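Collecting pick and place examples: how much variety at the start?
Forum: Learning from demonstration

Dustar
Posted Tuesday, January 2, 2024
Hello all. I am recording episodes by teleoperation for a small policy: take a wrapped sweet from the big bowl, put it in the cup. I have 359 episodes now and I am not sure they are good ones.

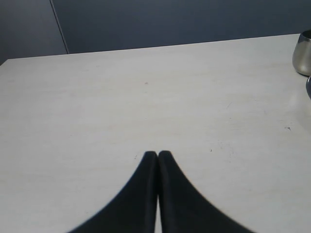
My start pose is the same in every episode, and I begin to doubt it. The wrist view at the start should tell the policy something useful about where to go. With the fingers closed over bare table and only a part of the metal cup at the right side, I fear it learns to move by memory and not by looking.

Katiyar
I would not worry about the start pose. The harder part is the grasp. When the bowl is full, every sweet looks like its neighbour. 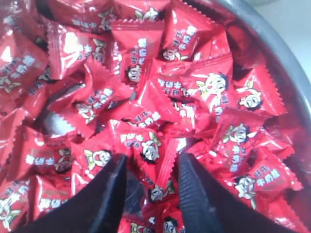

So two operators will choose two different sweets from the same view, and the policy learns the average of both — that means it closes on nothing. Give your operators one rule and keep to it.

Fula
I disagree with Katiyar. Some variety in the choice is healthy, if the approach is slow and clean. We had up to five operators in May and no written rule.
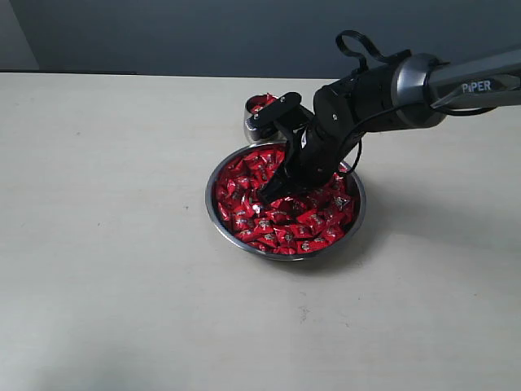

Do you keep the episodes where the first grasp fails? We keep them if the operator recovers within three seconds, and we label them separately.

Katiyar
Slow and clean is also a rule, only you did not write it down.

Elley
For me the release needs more attention than the grasp. Many operators open the fingers too early because they are already thinking about the next episode.
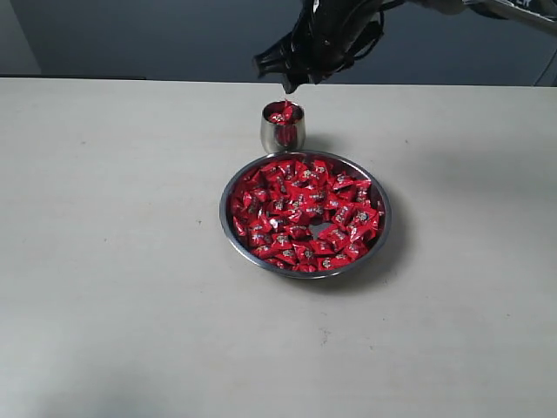
I ask them to wait a moment after opening, then go up straight. It makes each episode longer, but the end of the task becomes easy to find in the data.

Dustar
Thank you. I will change the start pose, write one rule for the grasp and record a new set. The old set I keep for comparison.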